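How to Catalogue a Home Library of Older Children's Books

Updated 3 January 2022

This guide covers cataloguing a private collection of children's books in a plain spreadsheet. It assumes that many of the books were printed before ISBNs came into use, so scanning barcodes will not get you far. The method was set up for a collection of 1,517 volumes, of which 507 had no ISBN.

Before you start

You need a spreadsheet program, a soft pencil (2B), acid-free paper slips and a torch. Do not use sticky notes. The adhesive stays on the paper after the note is removed.

Work one shelf at a time. Return each shelf to its place before you take down the next.

Step 1. Set up the columns

Create 14 columns in this order: record number, author as printed, author's real name, title, subtitle, illustrator, translator, publisher, place, year on title page, year of first publication, binding, condition, location.

Format the record number and both year columns as text. Some programs will otherwise strip leading zeros or turn an entry such as "1933-4" into a date.

Step 2. Take the title from the title page

The cover and spine often carry a shortened title. Always copy from the title page. If the title page is missing, use the cover title and put it in square brackets.

Keep the original spelling and ignore the original capitals. Leave "The" or "A" in place and let a separate sort column deal with it if you need one.

Step 3. Record pen names

Enter the name as printed in the first author column and the real name in the second. Where the two are the same, leave the second column blank. Filling it in doubles the work and makes searches return false matches.

For joint authors, separate the names with a semicolon. A comma will be confused with the one between surname and forename.

Step 4. Date the copy

Look at the back of the title page. The last date in the list of printings is normally the date of your copy. The first date belongs in the "first publication" column. If there is no list, record the title page year only.

Where no date is printed, an inscription gives a latest possible year. "To Imke, April 1951" is entered as [1951 or earlier].

Step 5. Grade the condition

Clear a flat table under even light and lay the book face up, then face down. Check the hinges, corners, spine ends and the first and last gatherings. Use a scale of 1 to 9, with 9 for a copy with no visible wear. Note a missing dust jacket separately and do not lower the grade for it.

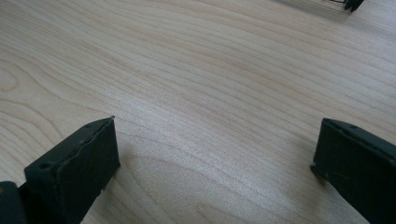

Pale wooden tabletop with a wavy grain.

Support the boards when you open a tight binding. Do not press it flat.

Step 6. Number the slips

Write the record number on a slip in pencil and place it inside the back board, with the top edge showing by a few millimetres. Do not write in the book.

Step 7. Check and back up

Sort by record number and look for gaps. Then sort by title and look for duplicates. Two copies of one title are separate records if the year, publisher or binding differs.

Save one copy as a spreadsheet and one as CSV, and keep them on different devices.

Text by Ohemaa Appiah. Corrections to step 4 by Gunther Wegener.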